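## Setting up Drilar for your department

Welcome, and thank you for bearing with us through the sign-up forms! Drilar reads incoming supplier invoices and suggests a budget code for each one, so the first job is simply to let it see how your department has coded things in the past.

1. Sign in with your Gromside account and open **Training**.
2. Upload at least 300 past invoices. More is better - 1000 gives noticeably steadier suggestions.
3. Choose **Start learning** and leave the tab open until the green tick appears.
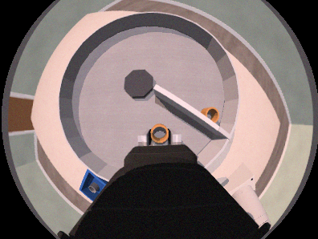

*2 min read*

4. Go to **Limits** and set the highest amount Drilar may code without asking you. We suggest £3000 to begin with, and you can always raise it later on.
5. Add a second approver, such as your team leader, and press **Save**.

> **Caution:** pressing **Reset** clears everything Drilar has learned, and it can't be brought back.

**Note:** if you see error 101, your upload contains a scanned page that couldn't be read. Take that page out and try again, or drop a line to Mayu Hirose on the help desk, who will happily look through the file with you.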